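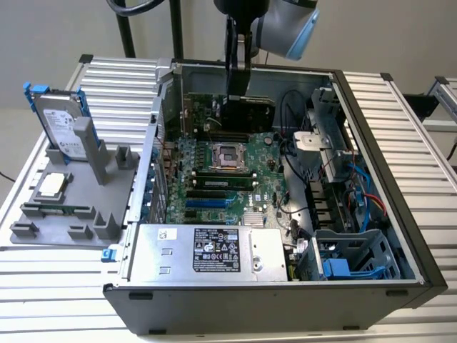 UNIT 3: DESTINATIONS AND VISITOR SERVICES

Print | E-mail

Chapter 10
Gateway Towns and the Visitor Season

A gateway town is a community that lies on the main approach to a park, a shoreline, or another protected area. Travelers stop there for fuel, meals, and lodging, and many spend more nights in the town than inside the park itself. This chapter examines how such towns plan for their visitors.

The principal case is Deltwood, a town of 459 residents on the road to the Skenda Plateau. Its inns offer 300 beds between them. In summer every bed may be taken by early afternoon. In December the pass above the town is closed, and most of the inns close with it. The neighboring village of Inel, which lies lower in the valley, remains open to skiers and receives guests throughout the winter.

Students should read the Deltwood case before turning to the section on road access. Key terms are set in bold at first use and are defined again at the end of the chapter. The exercises call for a road map of the region and the seasonal timetable of the Maruyama shuttle line, both of which are reproduced in the appendix.

Print | E-mail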